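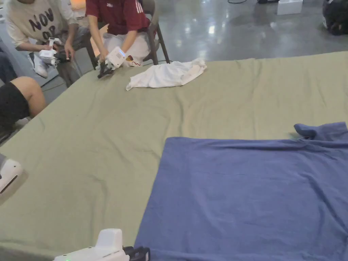

Fikri Wibisono asks whether the Vudex really needs a test press every time you open a new roll of film, and could he please skip it for small chest logos? Sorry, Fikri, no! Rolls vary more than you'd think, and a scrap of old cotton is a lot cheaper than a good top.

## 3. Your first press

Now for the fun part. You've cut your design, the Vudex is out of its box and the base plate is screwed on. Let's get something onto fabric.

1. Plug the press straight into a wall socket. It draws 1000 watts, so leave the extension lead in the drawer.
2. Set the dial to 136 °C and wait for the orange lamp to go out.
3. Lay your test scrap on the felt pad and press it for a few seconds with nothing on it.

> **Note:** The pad has a smooth side and a fluffy side. Smooth side up, always. 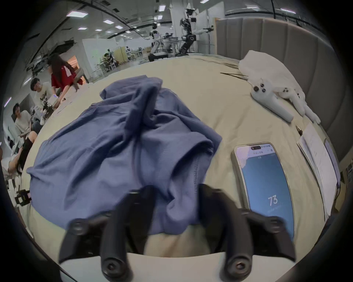
4. Place the design with the clear backing facing you. Fold the fabric in half first if you want a centre line to work to (I still do this, even on tiny designs).
5. Cover everything with the baking sheet supplied, then press firmly. Don't slide the plate about.
6. Lift, put the Vudex back on its stand and let the backing cool completely before you peel. Peel low and slow, almost flat against the cloth.

If a corner lifts, lay the backing down again and give it another go. Still lifting? Turn the dial up one notch and start a fresh scrap.

**Caution:** The metal edge stays hot long after the lamp is off. Keep the cord behind you and never rest the plate on the pad.

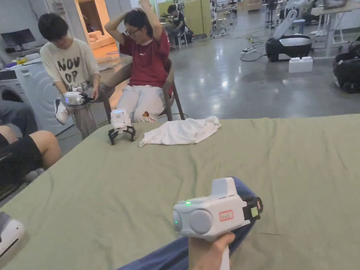 ### Thicker fabrics

Sweatshirts and canvas bags are brilliant to work on, and the colours look so rich! They do soak up heat, though, so use the thick setting and press from the inside as well. Rorkus film is fine for this. The glitter kind from Colomgate is stiffer and must go on as the top layer, with no more than 2 layers in all.

Leave the finished piece a full day before washing, then wash it inside out on cool. Cleaning the plate is covered in section 4.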